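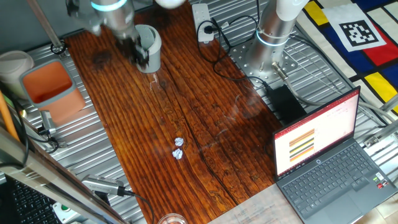 Flurina Gisler asked after the first review whether the drop fault was in the grip force or in the release check. Our answer then was grip force. The logs say otherwise.

Projects > Trivside > Fault reports

By Nuria Sarmiento, Jul 14, 2021

1. Fault

In 131 trials the controller reported "part released" 12 times with the part still held. In 11 of these the arm went on to the next pick and pressed the part into the board.

2. Cause

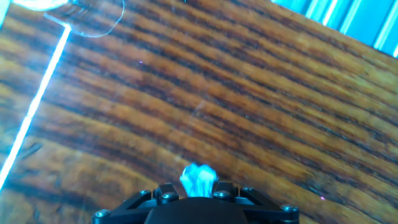 The release check compares wrist camera brightness before and after opening, with a 300 ms wait. It assumes a plain background. Glare on the shiny, banded wood moved the reading past the threshold on its own. Maite Lorente repeated the test on matte card and the false reports stopped.

3. Fix

Jaw position is now read before the arm lifts. A mismatch stops the arm.

Last updated: Jul 14, 2021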